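Giving an Old Desktop PC a Second Life as a Home File Server

Last updated: December

I love this project! An old tower that's too slow for everyday work still makes a great little file server, and you can have one running in an afternoon. Mine holds every family photo we own, 2,734 at last check, and it hums away in the den without complaint.

Start by backing up anything you care about on the old drives. Then shut the machine down, unplug it, hold the power button for a few seconds, and take off the side panel. Touch bare metal on the case before you reach in. 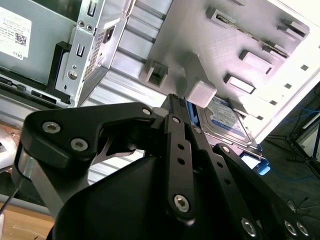

Next, decide on storage. One drive will work, but I really like using two matching ones so the second can mirror the first. Check how many free bays you have and whether the power supply has enough spare plugs (splitters are fine for a drive or two). Slide each drive in, screw it down on both sides, and push the data plug home until it sits flat. 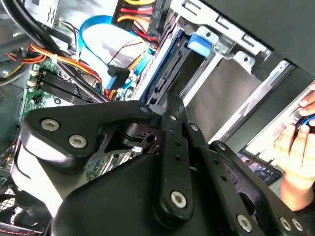 The case open, with the inside in easy reach.

Now for the fun part! Put your server software on a USB stick, boot from it, and follow the installer. Pick a plain name for the machine. Mine is Jirnley, and the backup box is Pedden. Make one shared folder first and test it from a laptop before you add more.

Use a network cable instead of Wi-Fi if you possibly can. My first big copy over Wi-Fi took 90 minutes, and the same folder over a cable took 14. Leave some slack so you can pull the tower out later without unplugging everything. 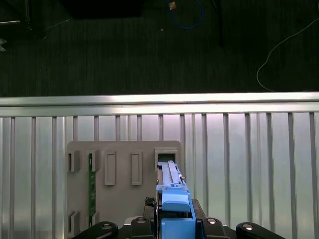 Blue and white cables on dark gray carpet.

Once it's all up, set a nightly backup for 2 a.m. and restore one file as a test. Then go find that other old tower in the closet!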